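Podlow Hand Gripper – Student Club Set-up Guide
Section 3: Preparing the table and the first recording
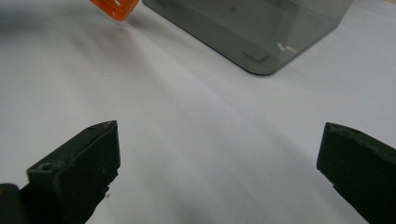 Please read this section completely before you switch on the gripper. It is written for new members of the club who already finished the safety hour with Lamai Chaimongkol. For charging, see Section 2.

3.1 Preparing the table

1. Wipe the white table with a dry cloth. Do not use the spray cleaner, it leaves stripes which confuse the tracking.
2. Choose two objects from the Listia shelf. For your first task, take objects with simple shapes and leave the small parts for later.
3. Place the objects in the far half of the table and leave a free space between them. The near half stays free for your hand.
4. Switch on the ceiling lights and close the blinds.

Note: Transparent and tinted plastic is allowed, but it makes reflections. If you see a strong bright spot in the preview, turn the object a little and check again.

3.2 Checking the fingers

5. Hold the gripper with the fingers pointing away from you. Squeeze the handle slowly and let it open again. Repeat this 9 times.
6. Look at both fingers from all sides. Scratches and small chips on the surface are normal and do not disturb the grip. A crack is not normal.
7. Check that neither finger moves sideways when you push it softly with your thumb.

Caution: Keep your other hand out of the gap when you squeeze. The handle has no stop, and the spring is stronger than it looks.

Caution: Never glue a cracked finger. Write it in the repair book and take a new pair from the drawer marked Vallejo. Always change both fingers together – an old and a new one do not close evenly.

3.3 First recording

8. Start the Lillholm program and wait until the preview is steady. On the older laptop this can need around 60 seconds.
9. Open the gripper fully and hold it above the near side of the table. Both fingers must be visible in the preview.
10. Press Record. Move to the first object, close, lift, put it down, open.
11. Press Stop before you lay down the gripper.

Note: The program stops by itself after 2,000 frames. If this happens in the middle of a movement, delete the recording and make it again.

If the preview stays black, go back to step 8 and restart the program. Do not pull the cable while the program is running.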